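# Ranbridge Allotment Rainfall Notes

Daily rain gauge readings from the allotment site at Ranbridge, typed up from paper notebooks. The notebooks belong to Reet Butkienė, who has had a plot there for 26 years and has written down the rain for most of them. This folder holds the readings in plain CSV, the scripts used to check them, and a few notes on what can and can't be trusted.

## What is in the folder

- `readings.csv` — one row per day, the main file
- `months.csv` — monthly totals, made from the main file
- `remarks.csv` — anything written in the margin of the notebooks, typed as it stands
- `gauges.txt` — which gauge was in use and where it stood
- `check.py` — looks for repeated dates, missing days and impossible values

The scanned pages are not included. They take up a lot of space and some of them have phone numbers and shopping lists on them. If you need to see a particular page, ask and we will send it.

## Columns in readings.csv

- `date` — the day the gauge was read, year first
- `mm` — rainfall in millimeters, to one decimal place
- `gauge` — a letter, A to D
- `days` — how many days of rain the reading covers, normally 1
- `flag` — blank, or one of the codes below

The flags are `t` for trace (wet in the bottom, too little to measure), `e` for estimated, `s` for snow melted indoors, and `o` for overflow. A day with no rain is 0.0. A day nobody read the gauge has no row at all. Please don't fill the gaps with zeros, as an earlier copy of this file did. It made one whole summer look like a drought, and that copy is still being passed around.

## How the readings were taken

The gauge is read at 9 in the morning and the amount goes down against that day, even though most of it usually fell the day before. If you are comparing with a station that counts midnight to midnight, shift our dates back by one and expect some mismatch anyway.

When Reet was away, the gauge was left to fill and read on her return. Those rows have a `days` value above 1. The longest covers 15 days. The check script lists them separately and leaves them out of the daily maximum, but they do count toward the monthly totals. Where a reading runs over the end of a month, the whole amount is placed in the month it was read.

## The four gauges

There have been 4 gauges on the site.

Gauge A was a glass one on a fence post by the water tank. It read low in wind because the post was too tall, and it cracked in a hard frost. Nothing from gauge A has been corrected.

Gauge B was a copper gauge bought secondhand, set in the ground at the proper height. It is the best stretch of the record. It was read with a measuring cylinder that came with it, and the cylinder was checked against a kitchen scale, 250 grams of water at a time.

Gauge C was a cheap plastic wedge used after B was stolen. Small amounts are hard to read on it and there are far too many values of exactly 0.5. Treat anything under 1 mm as trace.

Gauge D is the one in use now, also plastic, with a proper funnel and inner tube. It stands between the compost bays and the Amissah plot. The hedge on that side was let grow for a few seasons and cut back hard one March. Readings go up a little after the cut, and we think some of that is the hedge and some of it is weather.
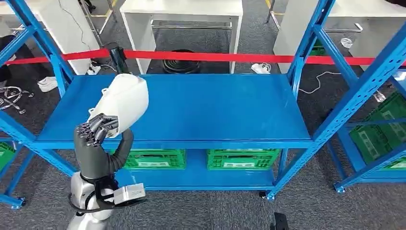
The move from C to D was not done with an overlap. Both gauges should have been left out together for a year, and that didn't happen. The two nearest records we know of are the one kept at Ukham, on higher ground, and the one at the Ollero nursery down the valley. Ukham is wetter than we are in every month. Ollero is close to us in winter and quite different in summer, when most of the rain comes from showers that miss one place and hit the other.

## Known problems

- Handwritten 1 and 7 are easy to mix up in the older notebooks. Doubtful ones carry flag `e`.
- Two notebooks got wet. Pages that couldn't be read were left out.
- Some early readings were in inches. They were converted and rounded, so the last digit means less than it seems to.
- Clock changes were ignored. In summer, 9 in the morning is whatever the kitchen clock said.
- Snow is badly undercounted with every gauge, and worst with A.
- The remarks file mixes English and Lithuanian. We have not translated it, and the spelling of plant names is as found.

## Using the data

You may copy it, share it and print it. Please say where it came from and which version of the file you had. It is fine for gardening talks, school work and looking at wet and dry spells. It is not good enough for measuring a long-term trend — the gauges changed too often and moved too far.

If you find a mistake, send the date, the value in the file and what you think it should be. Corrections go into the next version with a line in `changes.txt`. Please don't send back a whole edited copy, as we can't tell what has changed in it.

Ranbridge Allotment Rainfall Notes | Readings © Reet Butkienė | Contact: use the form on the site page | Back to top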